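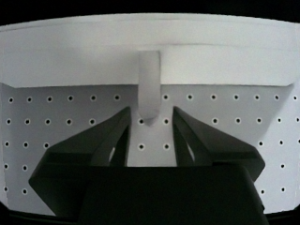 Fingers open below the white tab, in the simulated cell.

We have $3000 left for the Husska cell, and I'd like to spend it once. The gripper stays. Mpho Magagula wants a second set of fingers from Cisneros, 3 weeks out, and I agree – the quote is fair.

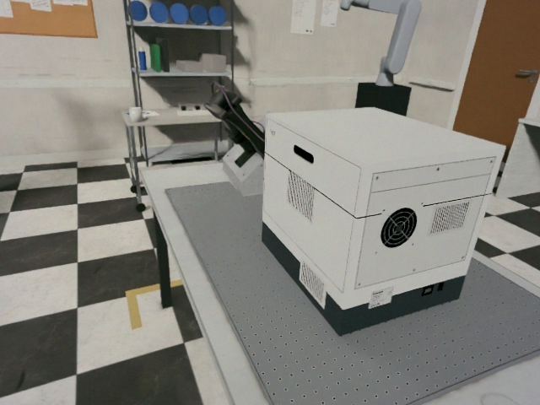 The big white box on its breadboard, vent side showing.

Next is table space. Sestton sells a longer plate, Dadwood a cheaper one with 43 mm less depth. I'll measure the model again in October before ordering either.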